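In defense of the boring half of the build

I've been part of a shared workshop for long enough to have opinions about it, and the one I can't keep to myself any longer is this: people who build robots at home (or in a space like ours) spend way too much time on the arm and nowhere near enough on everything around the arm. I include myself. I have been the worst offender!

My first one was a little desktop thing I named Calado, and I put 500 dollars and an entire winter into it. Beautiful joints. I sanded the covers twice. And then the first time I wanted it to put a block into a cup, I had no table at the right height, the power cable came out exactly where the elbow wanted to go, and the block slid every time the arm touched it. I spent the next two months blaming the motors. The motors were fine. I'd built an arm and I hadn't built a place for it to be.

Katalin Kerekes told me that on a Saturday morning while eating a bagel over my workbench, and I was mad about it for a week. Her own project, Rotside, is ugly. I say this with love. The base is bolted to a piece of countertop somebody was throwing out, and the wiring is labeled with masking tape in two colors of marker. But she can switch it on and be working in the time it takes me to find my hex keys, and she's been able to do that for a year. When something breaks she knows which cable to pull. I used to think of the masking tape as a stage she'd get past. Now I think it's the best engineering in the building.

So, tape. Let me talk about tape for a minute, because I have become a tape person. Put it on the floor. Put it wherever the base goes, so that when you roll things out of the way for somebody's bike repair (we have a lot of bikes) you can roll them back to the same spot. We skipped that for the longest time, and every session started with 14 minutes of nudging and squinting. Bartosz Zawadzka timed it once to prove a point, and he proved it. Multiply that by a season of evenings and you've got a whole other robot in there somewhere.

Cables are the other one. Everybody thinks the cable problem is about looks, and sure, it looks terrible, but what gets me is the reach. A charger that has to stretch to the desk decides where the laptop goes, the laptop decides where the person sits, and then the arm has to work around the person. You've let an extension cord design your work area. I'd buy longer cords before I bought one more sensor, and I'd hang them from something too.

And get a real chair! Not for the robot, for you. Most of the hours in this hobby are spent sitting at a laptop waiting, or moving a box two inches and trying again, and you make bad decisions with a sore back. Ju-won Sun will tell you a stool is fine. Ju-won Sun is younger than me. 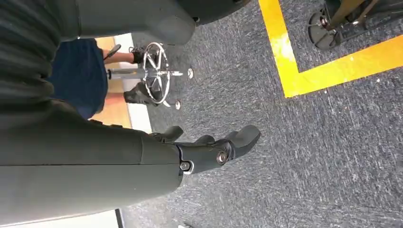
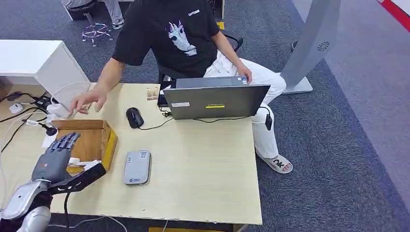 Raymonde Zacharias doesn't buy any of this, and she's smart, so I should give her side a fair shake. Her argument is that if you set the room up too nicely, you end up with a robot that only works in that room. Move the table, change the box, and it falls apart. Better to let it struggle with clutter from day one. I get that, I really do, and for somebody with a lab and a payroll she may be right. But we're talking about people with 200 bucks and a couple of free evenings a week. If the thing has never worked once, in any room, you can't learn much from it failing in a messy one. Get it working on the tidy table first - then throw your junk mail on there and see what happens.

She also says I'm just describing housekeeping. Fine, yes, I'm describing housekeeping. I didn't get into robots to sweep under a desk either. But I've watched three good projects get boxed up and shoved on the high shelf, and none of them died of a bad gripper. Their owners got tired of the setup. They'd come in at seven, spend the evening untangling, and go home at nine without having run anything, and after enough of those nights they stopped coming in.

Calado is getting a second life, by the way. Same arm, same twice-sanded covers, new table. I've cut the top and I still need to drill the hole for the cables, which I'm putting on the side away from the elbow this time.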